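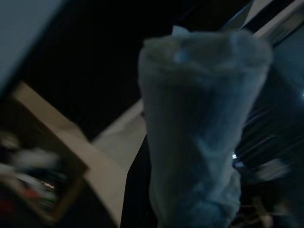
Home Reviews Kitchen Floors Storage About

Search reviews Go

Storkgate Owen Long-Handled Dustpan, item 2983

I never thought I'd have this much to say about a dustpan, but I've been using the Owen for three weeks and I'm kind of attached to it! I picked it up at the hardware store in Drirndale after my old Selden cracked right down the corner (my own fault, I stepped on it). The Owen is blue plastic, glossy, with a long blue handle and raised ridges on the floor of the scoop. The ridges are what sold me. Small stuff rolls around in a flat pan and comes right back out at you, and with these it mostly stays put while you walk it over to the box.

We do most of our sorting on the floor, out of an open cardboard box in the corner, so there are always little plastic bits and wrappers lying around. My back is not what it was and the long handle saves me a lot of bending. It's light, too, maybe a little too light. If you only grab the very end of the handle the pan wants to tip, so slide your hand down some.

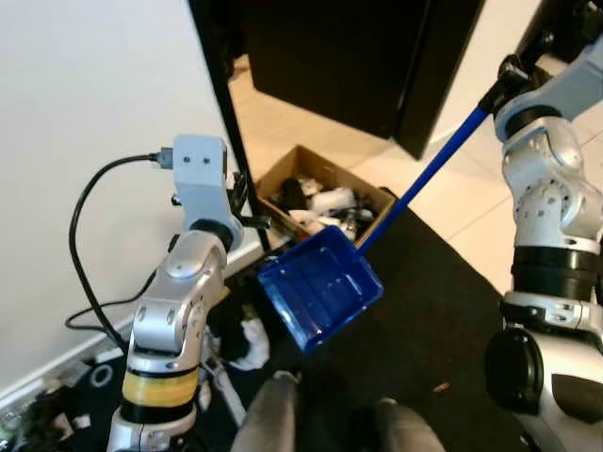

Do you still need a separate brush?

You do, because the Owen is sold as a pan only. Any ordinary broom or hand brush will work with it.

Now for what I don't love. The side walls are short, and if you overfill it you'll be chasing crumbs all the way to the trash. I lost a good pile of coffee grounds that way the first morning, and then another one at lunch because I don't learn. For bigger pieces it's great, though, and I've started using it for picking up as much as for sweeping.

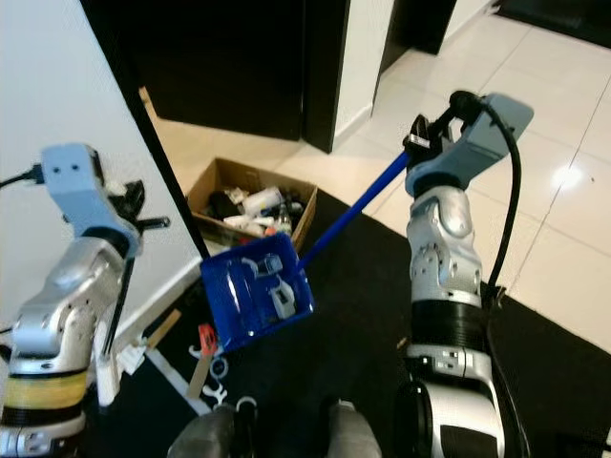 It does better on tile than on the rug. On our shiny tiles the front edge sits down nicely and I get nearly everything in two passes. On the rug I have to press pretty hard, and the fine dust still ends up being a job for the vacuum.

Cleaning it is easy, just a rinse and a wipe with an old cloth. I do wish the grooves between the ridges were a bit wider, since lint likes to settle in there and I end up going after it with a toothbrush.

I'd buy it again, and I may get a second one for the garage.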